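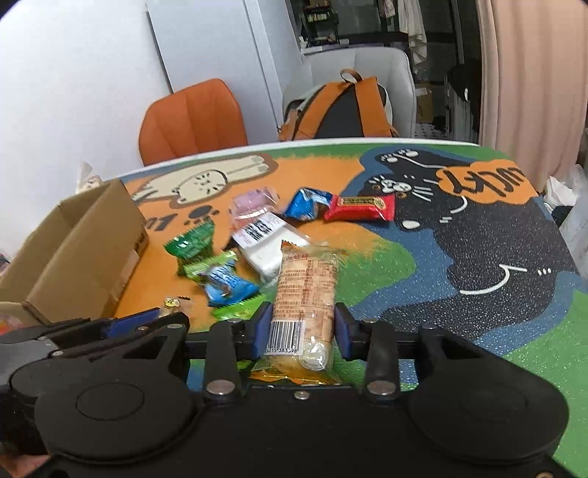

Dairy Herd Management, Unit 6: Colostrum and the First Day
Instructor: Ida Sauerland

Reading: course packet, section on passive transfer. Bring the Prorach case sheet.

6.1 Why timing matters
A calf is born with almost no antibodies of its own. It takes them in from colostrum through the gut wall. Uptake is highest in the first hours and falls steadily until the gut closes, at or near one day of age. A late feeding of good colostrum cannot make up for a missed early one.

6.2 Checking quality
Test each batch before feeding. A Brix refractometer reading of 22 percent or higher is the usual cutoff. Record cow number, reading and time of milking. First-milking colostrum only; later milkings are transition milk and are stored separately.

6.3 Storage
Chill at once if not fed. Freeze in flat bags, labeled. Thaw in a warm water bath. Do not use boiling water, which damages the antibodies.

6.4 Case: Wullorholm
Herd size 532 cows. Night calvings were not fed until the 5 a.m. shift. Of 17 calves blood-tested in February, 14 had been born during the day. Discuss what this sample can and cannot show about night feeding. Thiele and Kordestani reach different answers in the packet; be ready to defend one.

6.5 Terms
Passive transfer, gut closure, IgG, serum total protein, transition milk.

For next session: draft a one-page feeding protocol for a herd of 900 cows with one person on the night shift. Lab groups as before, with Mwaipopo's group starting at the refractometers.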